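O braço é a parte barata

Quem pede orçamento para automatizar uma bancada costuma começar pelo braço. Compara alcance, carga e prazo de entrega, escolhe entre a Mirkeo e a Lamness e leva o número à direção. Em outubro a verba é aprovada. Em março falta dinheiro.

Falta porque a proposta tratou como acessório tudo o que vem depois: cabos e conectores de reposição, garras, mesa, licença do software, horas de integração. No plano que ajudei a montar para a Droma, a lista final tinha 141 itens. Os braços eram 2. 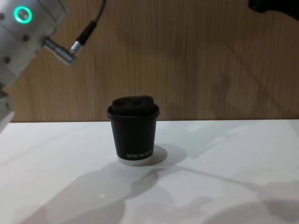
Defendo que o orçamento seja feito pela tarefa. Pegar um copo com tampa e colocá-lo em outro ponto da mesa parece um pedido modesto, mas a tampa tem relevo, o corpo é afunilado e a força da garra precisa ser ajustada. Cada variação de copo custa horas de alguém, e essas horas raramente entram na planilha.

O segundo braço merece a mesma cautela. Compra-se o par porque o desconto é bom e depois se descobre que coordenar os dois exige outro controlador e mais treinamento. Na Yakubu, o segundo ficou cinco meses na caixa. Eu teria comprado um, com o espaço e a parte elétrica já previstos para o outro.

Também acho errado planejar só o ano da compra. Um equipamento desses fica em uso por pelo menos três anos, e a manutenção precisa de linha própria desde o primeiro. Se a empresa não consegue reservar esse valor, é melhor adiar o pedido e continuar com a operação manual até conseguir.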